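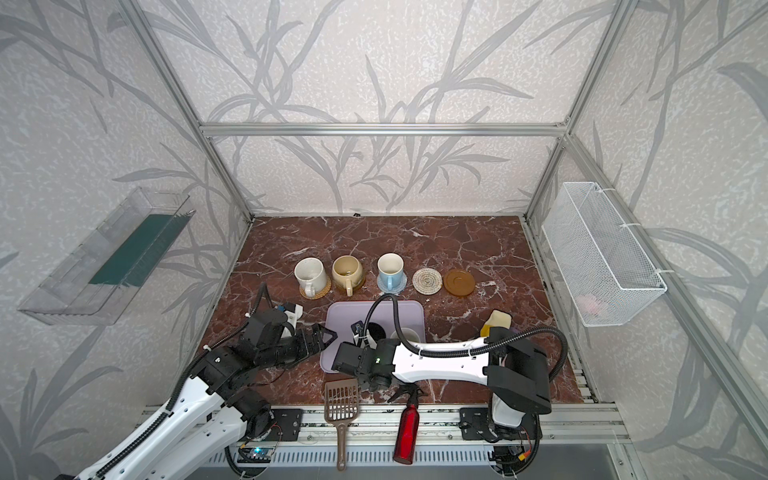 I have never bought a coaster on purpose. They come into the house the way umbrellas leave it, and at some point in June I found that I had opinions about them. This was a surprise to me, as I'd spent most of my adult life putting hot mugs straight down on whatever was nearest and then buffing at the ring with a sleeve. But once you have one coaster you have to decide which mug goes on it, and once you have five you are running a small and badly paid seating department. The speckled white mug goes on the woven tan one. The cream mug, which is round in the body and looks as if it has had a good lunch, sits on the dark brown. The pale blue mug has the blue scalloped one shaped like a flower, and if you put it anywhere else I will move it back when you've left the room.

Then there are the two spares. One is a flat spiral of rope in white and beige, and the other is a glossy brown saucer with a raised ring in the middle, which I count as a coaster on the grounds that it does the job and has no cup of its own. I have no mug for either. I've tried the blue one on the rope spiral and it looked like a guest who had been put in the wrong bedroom.

The whole business began with Plidarero, which is a shop two streets from the station that sells candles, more candles, and a back shelf of things for the table. I went in for a birthday card. They don't sell cards. I felt bad about having opened the door and made the bell go, so I bought the woven one, and I've been paying for that bell ever since.

I should say what the old system was. The old system was a stack of six cork squares with views of harbours on them, inherited along with a fondue set. Cork is perfectly good at its work. It soaks up the drip, it doesn't slide, and it makes no noise when you put a mug down at six in the morning beside a sleeping household. Its one fault is that it sticks to the bottom of the mug and comes up with it, hangs there until the mug is nearly at your mouth, and then drops into your lap. You can live with this for years. I did. The harbours are now under the short leg of the bookcase, all six of them, and the bookcase has never been better.

Woven coasters don't stick. What they do is hold crumbs. I eat toast over everything, and after a fortnight the tan one had enough in it to bread a fish. You're supposed to shake them out of the window, which I now do in the mornings, and I have seen a neighbour look up and think about saying something. They can be washed by hand in cool water and dried flat under something heavy. If you skip the something heavy you get a shallow bowl, and a mug in a shallow bowl rocks a little every time you breathe near it.

The rope spiral has the same trouble but worse, as the coil opens up very slightly when it's wet. I've found a grain of rice in it. I don't remember eating rice anywhere near it.

As for the saucer, it's the only one of the lot that can be properly rinsed under a tap. It's also the only one that announces itself. Put a mug down on it without care and the noise goes through the flat like a dropped spanner. The raised ring is meant for a cup with a narrow foot, and none of my mugs has one, so they perch on top of it with the look of someone sitting on an armrest. It's very good for teabags.

The mugs themselves have a history, if you'll allow me. I used to own far too many. I know how many, because I once got them all out to paint the inside of the cupboard and, having nothing better to do while the paint dried, I counted. There were 37. One person does not need 37 mugs. One person with a bad cold and no will to wash up might get through nine. Several of mine had the names of firms on them that had stopped trading, and one came from an Asten conference on drainage that I had not attended. I still can't tell you how I got it. It had a picture of a culvert on the side and I was oddly sorry to see it go.

I gave most of them away in two boxes. The Negri went too, the big Italian-looking breakfast cup that I'd thought would turn me into a person who has breakfast. It held so much coffee that the bottom third was always cold, and you needed both hands to lift it, so there was no question of reading anything at the same time. I had kept it for 2 house moves and used it, I'd say, at Christmas.

What stayed were the ones I reached for anyway. The speckled one stayed because the handle is big enough for three fingers. The cream one keeps tea warm longer than the others, or I've decided it does, and I'm not going to get a thermometer out and spoil it. The blue one is white inside, so I can see how strong the tea is, and the white handle makes it look as if it was put together from two different mugs by somebody who ran out of blue. I like it best of the three. I've also got a plain white cup that goes on the lavender tray, and which I don't count with the mugs because it was only ever meant to live on the tray.

The tray is plastic, with rounded corners, and was bought in the belief that carrying things on a tray is faster. It is, going out. Coming back I always find one more thing to put on it, and then one more, until I'm walking through a doorway sideways with my elbows out. Still, it wipes clean in one go, and lavender turns out to be a colour that hides nothing, so you do have to wipe it.

On which subject: the sponge. I've gone over to the yellow sort with a white layer on top, after years of the green scratchy ones from Rendis that came in a sack and shed bits of themselves into the sink. The white side is for tea stains and the yellow side is for feeling that you've done the washing up. For the brown line that forms inside a pale mug I use a little bicarbonate of soda and a damp sponge, leave it while I do something else, and rinse. Don't use it on anything with gilt on it. I had a mug with gilt on it once.

I've read that you should wash mugs at 70 degrees in the machine to keep the stains off. I don't own a machine. I own a bowl and a bad attitude, and between them they've done all right. Thirty seconds a mug is my usual rate, a little longer for the speckled one, where you can't tell a speckle from a bit of dried tea without running a thumb over it. I've scrubbed away at an honest speckle more than once.

The question still open is whether to buy two more mugs for the two spare coasters or get rid of the coasters. The sensible answer is plain enough. But a visitor would have to have somewhere to put a glass down, and it would be a pity to have to go and take the harbours out from under the bookcase.

I walked past Plidarero again this week, on the other side of the road, with my eyes on the pavement. They've got a mug in the window, a brown one – glossy, narrow at the foot. It costs 30 pounds. I only know that because I crossed over.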